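Ticket 944 – Color transfer and surface cracking, modeling clay, craft table 2
Opened by: Haruto Matsuda
Site: Grovora craft room
Status: Closed, one item carried over
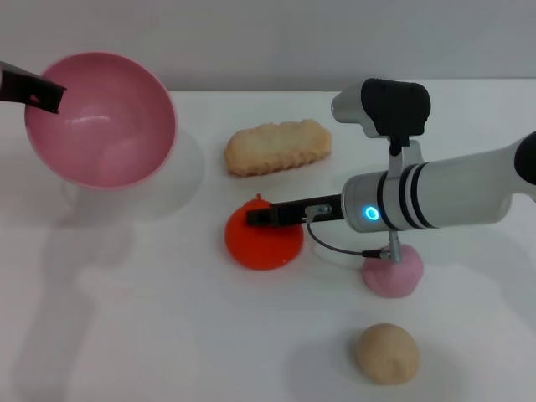

Reported problem

Three complaints came in under one ticket and have been kept together.

a) Red-orange clay leaves a stain on the white tabletop after being pressed flat. Stain survives a dry wipe.
b) Tan clay cracks when rolled. Cracks start at the outside of the ball and open up when it is flattened.
c) Crumbs are getting into the clay when baked pieces are on the same table.

Materials affected

Clay is the Zallimley soft type, air-sensitive, bought in April. Colors in use on this table: red-orange, pink, tan. The pink has had no complaints against it. The bowl is the pink plastic one that normally lives on this table. Baked pieces are from the Aline recipe, plain, no icing.

Log

Entry 1 – September 14, 2020
Confirmed (a). Pressed a fresh piece of red-orange into a disc by hand and left it for the length of one session. Lifted it with a flat scraper. Faint orange ring left behind where the edge of the disc had been, almost nothing under the middle. Dry cloth did not shift it. Damp cloth with dish soap took most of it off, and a second pass took the rest. No damage to the table finish.

Repeated with pink. No mark.

Entry 2
Checked whether the stain depends on how shiny the clay is. The red-orange has a glossy surface when it has been handled a lot, and I suspected oil coming out of it. Blotted a piece with paper towel before pressing. The ring was lighter but still there. Blotting helps and does not fix it.

Entry 3
Looked at (b). The tan tub had been closed with the lid seated on one side only. Clay at the top of the tub was stiff, clay at the bottom was normal. Cut the stiff part away and rolled a ball from the bottom portion – no cracks. So the fault is storage, and the color has nothing to do with it.

Tried to recover the stiff part. Added water with a fingertip and kneaded for 7 minutes. Result was usable but sticky on the outside for a while. Wrapped it and left it overnight. Rolled clean the next morning.

Entry 4
Betancur (the supplier) replied to my email. They say the red-orange is a stronger pigment load than the other colors and that transfer to pale surfaces is "possible with prolonged contact". They did not define prolonged. Asked again. They offered a replacement tub from a different lot and I accepted.

Entry 5
On (c). The baked pieces have a bumpy, crumbly surface and shed when they are picked up or slid. Slid one the length of the table and then rolled a ball of pink clay over the same track. Crumbs embedded on the first roll. They cannot be wiped off and have to be picked out, or the outer layer cut away. Pink shows it worst. In tan the crumbs are hard to see but can be felt.

Tried lifting the pieces instead of sliding them. Fewer crumbs, still some. Tried putting a sheet of baking parchment under the piece. That contained nearly all of it, as long as the parchment was folded up at the edges before being carried off.

Entry 6
Replacement red-orange arrived. Same test as Entry 1, same table, same length of time. The ring is still there, slightly paler. I do not consider this a lot problem. Sent the result to Betancur and did not ask for a third tub.

Entry 7
Tested the bowl as a holding place for clay between uses. The inside is smooth and glossy, and all three colors came out without sticking. Red-orange left no mark on the plastic after a session. Left overnight it did leave a very slight tint at the base, removed with soap. The bowl is acceptable for short holding. It is not a substitute for the tub – clay left in it uncovered was stiff on the outside by the next day.

Resolution

(a) Work red-orange on parchment or on the gray silicone mat. If it has been pressed directly on the table, lift with the scraper at the end of the session and wash with dish soap and a damp cloth, twice. Do not use the abrasive sponge. One corner of table 2 is already dull from that.

(b) Close tubs by pressing all the way around the lid. Stiff tan clay is to be kneaded with a little water and rested overnight in wrap. Throw out anything that crumbles after that.

(c) Baked pieces go on parchment when clay is out. Wipe the table before clay comes out again. Crumbed clay goes in the practice tub and not back in the color tubs.

Carried over

Betancur has still not given a contact time for the red-orange. If they answer, add it under (a). The dull corner on table 2 has its own ticket.

Note added after closing

Question from the morning group on whether the clay and the baked pieces can share the pink bowl if it is wiped in between. Wiped is not enough. Wash it with soap and dry it, and do not put clay in it on a day it is being used for anything that will be eaten. A second bowl has been ordered in a different color.

H. Matsuda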